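哑光棕色台面的日常清洁、擦痕处理与垫片更换

作者：Adanech Ayele
更新：2019/8/17

适用范围

本文适用于表面铺有哑光棕色垫片的大面积工作台。亮面台板、玻璃台板和裸木台板不在范围内，处理方法差别较大，不要套用。文中以 Stokia 的哑光垫片为主要对象，其他牌子的哑光垫片可以参照执行，但须先做后文的边角试验。

哑光面的特点是反光弱，看东西不晃眼，缺点是表面有细微的起伏，灰尘和油脂容易留在低处。干布擦过以后常见的结果是污渍变淡、面积变大，形成一片深色的涂抹痕。很多人据此认为垫片老化，提前更换，其中相当一部分用湿法清洁就能处理掉。

另一个常见误判是把阴影当成污渍。大台面的光源往往不止一处，台面中部可能出现一条较宽的暗带，边缘模糊，怎么擦都没有变化。判断之前应先换一个角度看，或者临时关掉其中一盏灯。暗带跟着灯走，就不用处理。

材料与工具

中性清洁液，本文用 Skirkeck 浓缩型，按瓶身说明稀释。稀释后的总量 800 毫升足够一张大台面完整擦洗一遍，包括最后的补擦。

清水，另用容器盛放，不与清洁液混用。

超细纤维布，至少准备湿擦、清水过擦、干擦各一块。颜色最好不同，避免中途拿错。

软毛刷，用于边缘和固定件根部。硬毛刷会在哑光面上留下亮痕，不要使用。

白色绘图橡皮，用于局部擦痕。彩色橡皮可能掉色。

小号透明塑料瓶，带盖，用于分装稀释液。透明瓶便于看清余量和液体是否浑浊。瓶身必须贴标签，写明内容物和配制日期。

低粘美纹纸胶带，用于标记需要处理的位置，也用于保护固定件边缘。

手电筒一支，亮度不必高，光斑均匀即可。

不要准备的东西：酒精、丙酮、含研磨颗粒的去污膏、三聚氰胺海绵。酒精对部分哑光涂层有软化作用，擦完当时看不出来，干透以后出现发白的圆斑。三聚氰胺海绵本身就是磨料，用它擦哑光面，擦过的地方会变亮，变亮以后无法恢复。

检查台面

清洁之前先检查，检查结果决定后面走哪一条路线。检查时台面保持干燥，室内灯光按平时工作的状态打开。

先从正上方或略高的位置看全貌，记下深色条纹、涂抹痕和擦痕的大致分布。再把手电筒贴近台面，让光几乎平行地扫过去。平行光下，凹陷会出现一侧亮一侧暗的边线，附着物则表现为凸起的小点或一片均匀的暗色。

表面痕迹按以下方法归类。

条纹：长条状，颜色比底色深，边界较清楚。多由拖动物件或擦拭方向固定造成。用指腹轻轻横向摸过去，没有台阶感的按附着物处理。

涂抹痕：形状不规则，边界发虚，通常是油脂加灰尘。湿法清洁的主要对象。

擦痕：短而细，分布零散，常集中在物件经常起落的区域。又分两种，一种是别的材料蹭在垫片上，可以去掉；另一种是垫片本身被刮伤，去不掉，只能减轻观感或者换片。

鼓包与翘边：垫片与底板脱开。按压有弹性，松手复原。这类问题与清洁无关，直接看后文的更换部分。

检查完以后，用美纹纸在每处需要单独处理的痕迹旁边贴一小段，不要贴在痕迹上。胶带在台面上停留的时间越短越好，当天贴当天撕。
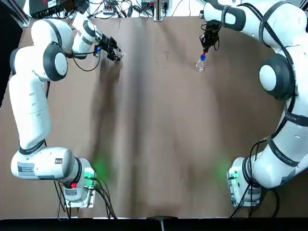
边角试验

任何一种清洁液第一次用在任何一张垫片上，都要先做试验，包括同一牌子换了批次的情况。

1. 选一处靠台边、平时不放东西的位置，用美纹纸围出一小块。

2. 布角蘸稀释液，拧到不滴水，在围出的区域内单方向擦三遍。

3. 用清水布过一遍，再用干布吸干。

4. 撕掉美纹纸，等待完全干燥。

5. 用手电筒平行照射，比较试验区与周围的光泽。颜色一致、光泽一致为合格。试验区略浅但光泽一致，说明周围本来就脏，也算合格。试验区发亮、发白或发粘，换清洁液，不要靠进一步稀释来凑合。

试验区的布面也要看。布上如果出现与垫片相同的棕色，说明表层在掉色，这张垫片只能用清水擦，有条件的应安排更换。

湿法清洁

1. 移开活动物件。台面附近的电缆理顺，垂在台边以外的部分不要搭回湿的台面。接插件附近不得用喷雾，只能用拧干的布。带电设备先按其自身规程停机、断电，再把手伸进工作区域。

2. 干除尘。用干的超细纤维布从远端向近端单方向擦，每擦一道折一次布。这一步的目的是拿走颗粒。颗粒没有除净就上水，等于带着砂子打磨。

3. 处理边缘和根部。支座、安装板与台面交接的地方容易积灰，用软毛刷把灰向外刷出，随手用布接走。不要朝缝隙里刷。

4. 上清洁液。液体先倒在布上，不直接倒在台面上。布的湿度以对折按压后台面留下水膜、不出现水珠为准。

5. 分区擦拭。把台面从左到右想象成几条竖带，每次只做一条，相邻两条之间重叠一掌宽。擦的方向与台面的长边垂直，全程保持一致。画圈擦会留下圆形纹路，在侧光下很明显。

6. 顽固的涂抹痕不要加力，把湿布平铺在上面，停一会儿，让油脂松开，再擦。一次没有去干净就重复铺布，重复次数没有限制，力度有限制。

7. 清水过擦。每做完一条竖带，立即用清水布过一遍。清洁液留在台面上自然干燥，会形成新的条纹，看起来与原来的条纹很像，容易误判为没擦干净，于是又加清洁液，越擦越重。

8. 干擦。干布以吸为主，先压后拖。

9. 等台面完全干燥后再做一次平行光检查，对照先前的美纹纸标记逐处确认，合格一处撕一处。

清水的更换时机看颜色。水里能看出灰色就换，不要等到水发浑。

局部擦痕

湿法清洁之后仍然存在的短擦痕，按附着物和刮伤分别处理。

附着型擦痕：用白色绘图橡皮，沿擦痕的长度方向轻推，每推几下就用干布扫掉碎屑。橡皮表面变黑后在白纸上蹭净再继续。深色橡胶件、塑料件蹭出的痕迹多数可以这样去掉。橡皮推过的地方如果发亮，立即停止。

刮伤型擦痕：没有可靠的修复办法。市面上有用蜡笔填色的做法，填完当时颜色接近，过一段时间蜡吸灰变黑，比原来的刮伤更显眼。浅的刮伤不用管，深到能挂住指甲的，记录位置，等换片时一并解决。

擦痕密集的区域如果总在同一处，应考虑调整物件的摆放位置，或者把垫片掉头铺设，让磨损分散到另一端。掉头只适用于没有背胶、四周用压条固定的安装方式。

小瓶在台面上的放置

分装瓶、试剂瓶、饮料瓶这一类轻而高的容器，是台面水渍的主要来源，单独列出。

瓶底多有凹陷，凹陷边缘的一圈与台面接触。瓶身外壁挂水以后，水顺着瓶壁流到这一圈，在哑光面上留下环形痕。环形痕刚形成时用清水布就能擦掉，干透以后要用稀释液，反复多次以后会变成永久的浅色圈。

放瓶之前，先用干布裹住瓶底转一圈。瓶盖拧紧，不要把瓶盖倒扣在台面上。需要用到的瓶子放在伸手能到、又不会被肘部碰到的位置，离台边至少一掌。空瓶比满瓶更容易倒，长时间使用的空瓶应换成底面较宽的，或者在瓶内加少量清水配重。 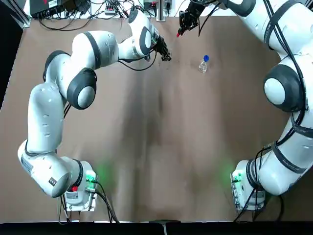 透明塑料瓶在棕色底面上的轮廓主要靠高光和折射来分辨，光线不合适时容易看漏，手扫过去就会碰倒。解决办法是在瓶身下半部缠一圈美纹纸，宽度不限，颜色与台面拉开即可。缠的时候让胶带头留一个小折角，便于撕下更换。标签也贴在这一圈上，不要直接贴瓶壁，否则重复使用时残胶难清。

如果瓶子的位置需要反复还原，在台面上用铅笔点一个小点，位置对着瓶底圆周的一侧，用完以后橡皮擦掉。不要用油性笔画圈。油性笔渗入哑光层之后，Skirkeck 的稀释液去不掉，绘图橡皮也去不掉。

瓶子倒了并有液体流出时，先扶瓶，再用干布从液体外围向中心吸。从中心向外擦会扩大面积，还会把液体推到固定件根部的缝隙里。液体已经到达缝隙的，用布角贴住缝隙口，等它自己吸出来，不要用气吹。

垫片更换

出现下列任一情况，清洁已经没有意义，应更换垫片：整体掉色；鼓包面积持续扩大；翘边压平后又反复翘起；刮伤密集到影响物件平稳放置。

换片准备

新垫片提前 72 小时拆包，展开平放在与工作台相同的房间里。卷装垫片有卷曲的记忆，不放平就直接铺，边缘必然起翘。急用时可以反向卷起来放一夜，再展开，效果略差，不推荐用热风。

尺寸以实测底板为准，每边多留一点余量，铺好以后再裁齐。不要量旧垫片，旧垫片用久了会缩，照着裁会短一截。我在二月份给 Nultport 的工位换片时就是照旧片下的料，四边都露底，整张作废。

刀片用新的。Pavlović 的宽刃裁刀比较顺手，普通美工刀也可以，关键是勤断刃。钝刀会把哑光层的边缘拉出毛刺，毛刺又会勾住擦布。

拆旧片

1. 拆压条，螺丝按位置分开放。

2. 从一角掀起，角度压低，慢慢往对角方向拉。角度太大容易撕断，残留部分更难处理。

3. 底板上的残胶先用塑料刮片推，再用稀释液湿敷。金属刮刀会在底板上留沟，新垫片铺上去以后沟会透出来。

4. 底板完全干燥以后，用手掌整个摸一遍，摸到颗粒立即去掉。一粒砂在哑光面下面就是一个鼓点。

铺新片

1. 先铺长边，对齐后在长边压上重物，重物下面垫布。

2. 从长边向对边推，手掌或者包了布的木块均可，推的方向始终朝外。

3. 遇到固定件的位置，先做纸样。用硬纸贴着固定件描出轮廓，试套合适，再把纸样转到垫片上裁。直接在台上对着固定件下刀，既裁不准，也容易伤到旁边的线缆。

4. 开口的内角不要裁成尖角，留一个小圆弧。尖角受力后会沿对角线撕开。

5. 全部服帖以后裁齐四边，上压条。压条螺丝先全部带上，再按对角顺序拧紧。

铺完当天不湿擦，不放重物。

维护周期

每天：收工前干除尘一遍。

每周：清水过擦一遍，干擦。

每月：完整的湿法清洁，加平行光检查。

以上周期按普通使用强度给出。物件起落频繁的工位，可以按次数计，我这边的做法是累计 3,000 次放置做一次完整清洁，不足一个月的也做。灰尘多的房间把每周一项提前。

分装瓶里的稀释液每月清空重配，不要往旧液里续。瓶子本身用清水冲净，倒置晾干。

记录格式

每次完整清洁后记一行即可：日期、台号、处理过的痕迹类型、未能去除的痕迹位置、下次是否需要复查。位置用到台边的距离表示，先写距左边，再写距近边，单位厘米。例如“41，22，短擦痕，刮伤型，不处理”。用“左上方”“中间偏右”这类说法，换一个人站到对面看就对不上了。

常见问题

擦完以后台面颜色深浅不一。多数是没有干透，等干以后再看。干透后仍然不一，检查是否漏了清水过擦。

局部发亮。哑光层已被磨平，不可恢复。停止在该处使用橡皮，今后只做清水擦。

台面发粘。清洁液浓度过高或残留，用清水布反复过擦，每次换新水。

中部一条宽暗带始终存在。先按开头的办法排除阴影，再考虑污渍。曾经有一张台子为此擦了一个下午，后来把灯转了个方向，暗带就移走了。

翘边只出现在一个角。检查该角的压条螺丝是否到底，以及底板角部有无旧胶块。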